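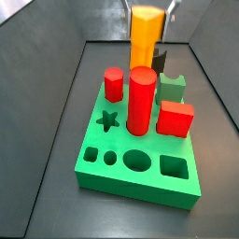
Print | E-mail

3.2 What parents told us

I'll admit I expected price to matter most. We mailed 1,252 surveys to families in Femdale and got 191 back, so I'm careful with what follows. Still, the pattern in Figure 1 is hard to miss! Parents picked toys their kid had already played with somewhere else (a cousin's house, the library), and cost came in well behind that.

Figure 1. Main reason for buying the last toy, by age of child.

We use cookies to improve your visit. Accept | Settings

I left out five forms with no age filled in.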